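Search this list Search Advanced search

Subject: Re: Film plastic drop-off, Nekholm depot
Date: 2020-11-23

The bin counts for Nekholm are in. We logged 811 loads of film between August and now, and 46 were rejected at the sorting line. Nearly all of the rejects came from the Noonan route. The cause given on the tickets is moisture, then paper labels.

Ratell takes polyethylene film only, codes 2 and 4. Their limit for other material is six percent by weight, measured per bale. Crinkly film that tears cleanly, such as cereal liners and salad bags, should stay out unless it carries a code. Thin white bags with no printing are the usual problem at the bin – the resin can't be told by eye. 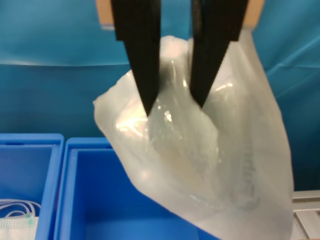 On the Noonan question, a reply came in overnight:

> We empty that bin every second week and the lid hasn't closed
> properly since August. If the load is wet, it's wet before anyone
> sorts it. Can the lid be replaced before we talk about labels?

Agreed, the lid goes first. I have asked Cirkatis for a price on the hinged type, part 3748, and will post it when they answer. Until then, please tie a tarp over the bin and note rain on the ticket.

For labels, cut out the patch and put the rest in. Don't peel – the adhesive stays on the film and the bale still fails.

One correction to my last message: stretch wrap from pallets is accepted at Nekholm, but only clear. Black and green wrap go to general waste for now.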